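Refinishing the bench top, part 4: choosing a finish

July 2025

The sanding is done. I stopped at 220 on the last pass, vacuumed twice, and went over the whole top with a tack cloth. The boards are paler than I expected after the old varnish came off, and the grain shows more gray than it did under the amber.

Two products were on the shortlist. Lorow is a hardwax oil, two thin coats, buffed. Jakell is a water-based matte varnish, three coats, with a light scuff between the second and third. I tested both on the underside in December, on patches 300 mm square, and left them alone until spring.

Results from the patches: Lorow darkened the wood by a visible step and brought up the orange in the wider grain bands. Jakell left the color nearly alone. A damp mug left overnight marked the oil patch and left the varnish patch clean. The oil mark came out with a pad and a dab of fresh oil — five minutes of work. I have not tried to repair the varnish. 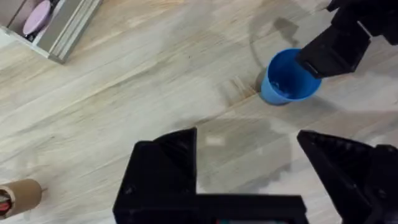 Blue plastic cup on the blond boards. One of the darker grain bands runs just to the left of it.

Color matters here more than I first allowed for. The top sits under a north window and the light is flat most of the day, so a pale surface looks washed out by the afternoon. The seams between boards also read more strongly on bare wood than they did under varnish. Oil would make the bands more obvious and the seams less so, going by the patch.

Cost is close to a draw. Lorow is sold in small tins and one tin covers the top with some left over. Jakell only comes in the larger can, and the remainder would go on the Skudov shelves, which need a coat anyway.

I am going with the oil. First coat goes on once the humidity drops, applied with a white pad and wiped back after 15 minutes. Coverage and drying times will be in part 5, along with the edge profile, which still has a chip at the left end that I need to fill.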